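Does Study Hall Noise Matter?
Sohail Bhutto, project report

So I picked noise — mostly to settle a fight with my friend Saqib Ghauri, who swears he reads better with music on. I got 21 classmates to read a 700-word story twice, once in silence and once with music, then answer a quiz. Scores dropped for 16 of them with music! Saqib's went up, so now he's unbearable.

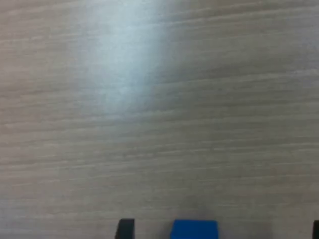
Page 7

I'd do it over with two different stories, though, and softer songs. Reading the same one again probably messed with my numbers more than I wanted.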